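### 3.2 Household interviews and the handling of waste glass

The second round of interviews took place in July, after the kerbside service in Percombe had moved from weekly to fortnightly collection. Of the 352 households on the list, 90 agreed to a visit, and 47 of those had also taken part in the first round. Visits were made by Goicoechea and Llorente, working separately, and followed the same order of questions as before.

Most people stored glass indoors between collections. In flats it was kept under the sink or on the balcony; in the terraced streets near Nostcombe it tended to stand in the hallway. Residents who had been given the Vermeulen crate used it mainly for bottles and put jars in the general bin, saying that jars needed washing and that the guidance on lids was unclear. The leaflet sent out by the council does mention lids, but only on the back.

Broken glass was treated differently. Several residents wrapped it in newspaper and put it out with general waste, although the service accepts it. Fear of cuts was the reason given most often, both for themselves and for the crews. Older residents spoke of this at greater length and were more likely to own a pair of work gloves. Knitted gloves were common, and a few people wore gardening gloves for the same job. 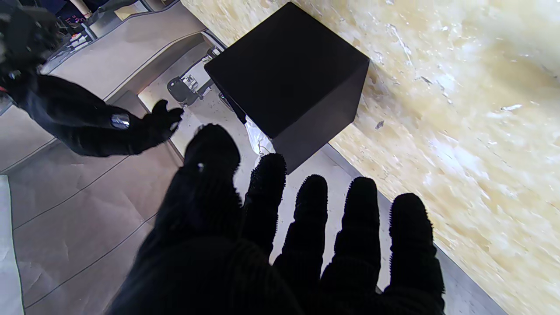

**Figure 4.** Ribbed knit glove, black, near a marble-patterned surface.

Households that sorted broken glass with the rest had usually asked a crew member whether it was allowed. We found no case in which the leaflet alone had changed what someone did. In the Stevow district, where crews have kept the same rounds for years, residents were more likely to have asked. The interview notes do not let us separate this from the effect of housing type, and the two are treated together in Section 4.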